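Search this site
Type and press enter

A cheese maker, a slow spring and one very stubborn van

I'd been meaning to talk to the founder of Kimon for ages. It's a tiny company that makes soft cheese from oats, sold in delis and farm shops, and in November it nearly went under. We finally spoke by phone this week, with her dog barking through most of it.

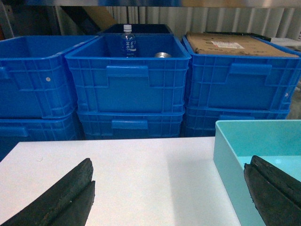 By Flirnon's food business writer
24 April 2020

"I'm fine, I'm tired, I've eaten too much of my own stock," she says when I ask how she's doing. Fair enough!

The trouble last autumn was a customer called Skumum, a chain of delis that took most of what Kimon made and then closed within a fortnight. "We had 500 cheeses wrapped and ready with their label on," she tells me. "I sat in the van and ate a whole one with a spoon."

I asked why she didn't just stop. There was a long pause (and the dog again). "I'd got five people on the payroll and I'd hired four of them myself, that same year. I wasn't going to ring them up before Christmas."

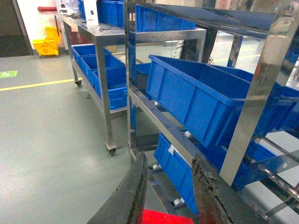 Blue crates on steel racks.

What she did was ring everybody else. She gave herself 48 hours, a flask of tea and a list of every farm shop she could think of. Most said no. One buyer, at a wholesaler called Sönmez, said he hated oat cheese but his wife didn't, and could she send a box? He's now her biggest account.

"I don't think he's tried it to this day," she says. "I've stopped asking."

This spring has been odd in a different way. The café orders went in March, all of them, and home deliveries have more or less filled the hole — though she does a lot of the driving herself, in a van that won't go into reverse on cold mornings. "You learn to park facing out."

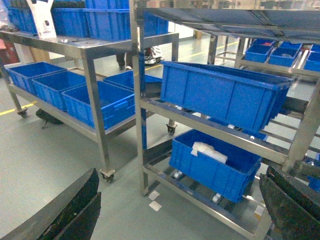

Steel carts with blue bins on both shelves of the one at left.

I wanted to know if she'd take investors' money now. She's been offered it twice. "The first lot wanted me to make burgers. I don't know anything about burgers. The second lot were lovely and I nearly said yes, and then they sent me a plan with my own company's name spelt wrong."

So that's a no, then? "It's a not this year."
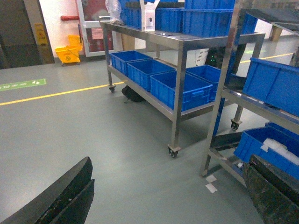

She's more keen to talk about the smoked one, which has taken her the best part of two years and which her own mother describes as "a bit like a shed". The latest batch is better, she promises, and she's posting me one. I'll report back once I've found some decent crackers.

We use cookies to make this site work. Accept | Manage settings

© Flirnon 2020 | Contact us | Back to top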